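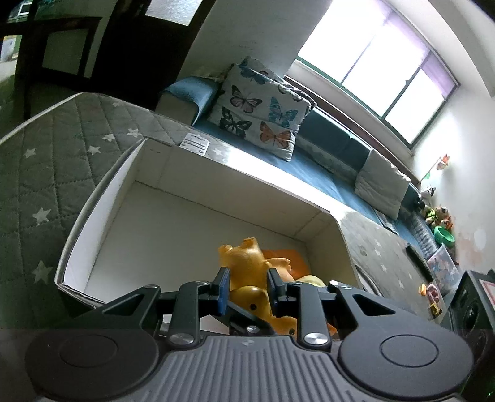 Small plastic animals and one open box - how do I keep the guest room from turning into a toy room?

Posted by wakalcombe_mornings, 2023-06-23

Hi all! I've been reading this site for a couple of years and finally made an account, so be gentle. We have one of those in-between rooms at the front of the house. It has a daybed under the window (teal cover, the butterfly cushion my sister gave me, way too many blankets), and it's meant to be where guests sleep. Then the grandkids started coming over more, and now the little plastic animals live in there too.

My current system is a white cardboard box with no lid. Everything goes in, orange things and yellow things and whatever else, and I set it down next to the mattress with the stars on it that we use for naps. It works for about a day. Then the box gets tipped, somebody sits on it, and I'm fishing a yellow critter out from behind the pillows at bedtime.

I don't want a big plastic tower in there. It's a pretty room with good light and I'd like to keep it that way. I looked at the Bastos cubes at the store but they were $25 each and I'd need several, and my husband laughed out loud at the price. So what do you folks do? Is cardboard hopeless? And do I sort them by type or is that crazy for kids under five?

The other half of the problem is the living room, because of course everything migrates. I can clear that table after lunch and by dinner it's covered again with cloths, tissues, the green box and a yellow chick. I fold a cloth, put it down, go get the next thing, and when I come back there's something on top of it.

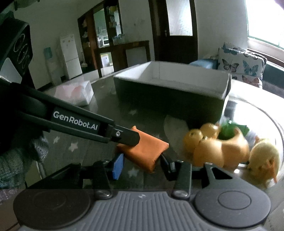
I do like having the animal planter out on that table, the yellow-orange one with the plant growing out of the top, and I'm not giving that up. Same with the sofa cushions. But everything else needs a place to go, and I'd love it if that place wasn't "the daybed until company comes." Thanks in advance!

Danang Gunawan

Oh boy, I could have written this. We have the same kind of room and the same kind of box.

Cardboard is not hopeless! I used shoe boxes and boot boxes for years. What kills them is having no lid and sitting on the floor where people step. Get one with stiff sides, run packing tape along the inside corners (inside, so it doesn't show), and slide it under the daybed if you've got the clearance. Measure first. I didn't, and I ended up with a very nice box that stuck out far enough to stub a toe on every single night.

On sorting, I'd say don't, at least not for the little ones. I tried it with ours. I made labels and everything, with pictures, and spent a whole weekend in November cutting them out. The kids dumped all the bins into one pile to play and then put the pile back wherever. Now we have 2 boxes, one for animals and one for "not animals," and even my youngest can handle that.

For the table, I keep one box that has a lid and it's allowed to stay out all day. Cloths go in folded, small toys go in on top, and when I want the table back I carry the whole thing away in one trip. Your green one might do the job if it's deep enough? Hard for me to say how much it would hold. If you go this way, put the cloths in a stack of their own at one end or they come out looking slept on.

Also, if that tabletop is glass like mine, stick felt dots on the bottom of the planter. A pack of 100 was cheap and I've put them on everything in the house by now, including the remote - my wife has opinions about that.

Prurkance

just get rid of half the toys. they only play with 3 of them anyway

tidance_17

Seconding the under-the-bed idea, but I'd skip cardboard and use a fabric bin with handles. They squash a little if a kid sits on them and then you pull them back into shape. Mine came from a yard sale and I've washed them more times than I can remember.

One thing to add about the nap mattress. If you can stand it up on its side behind a door or in a closet between naps, you get a whole patch of floor back, and then the toy box has a real spot where people aren't climbing over it to get to the daybed. Ours is on the thin side so your mileage may vary. I put a loop of wide elastic around it so it doesn't flop over.

And I'd wipe the plastic animals down before they go in the bin, especially any with holes in them. We had one that had been in the bathtub and I'll spare you the details. Warm soapy water, squeeze it if it's the squeezy kind, and leave it hole side down on a towel overnight.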